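Bench Cell Planning Gallery - Gerkcombe Cable Handling Project

Page updated 8/23/18

Gerkcombe is planning one bench cell for handling network cables, and the purchase request goes in this October. These are the simulation views we are using to settle the layout and the parts list before any money is spent. Pendo Makokha keeps the equipment list. Bouchra Hegazy signs off on the budget.

The arm and the table are separate lines on the request. Bivoscombe quoted them as a bundle, and we asked for the prices to be split so the table can be bought locally if that works out cheaper. The table also has to go through a door that is 326 cm from the corner of the room, so delivery needs to be planned with the building office.

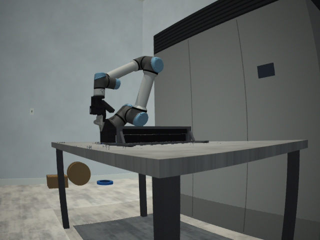 Arm mounted at the left end of the table, with the low black rack beside its base.

Mounting at one end leaves the long side of the table open for fixtures. The base plate and bolts are not in the Bivoscombe quote - add them under hardware. We are also allowing 23 hours of setup labor, which covers leveling the table, mounting the arm and running power.

The gripper is the part still under discussion. The Saber catalog has two sets of fingers that fit our mount, and the difference in price is small. Spare finger pads come in packs of eight, and we have put two packs on the list for the first year.
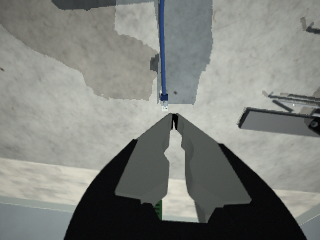
Cables are a consumable in this plan. Plugs wear out with repeated handling, so the request includes 252 short patch cables, bought in one order from Undstead. Storage bins for them are on the general supplies account and do not count against the cell.

Still open: finger set, table supplier, and whether the service plan starts at delivery or at first use. Send price changes to Pendo and questions about the total to Bouchra.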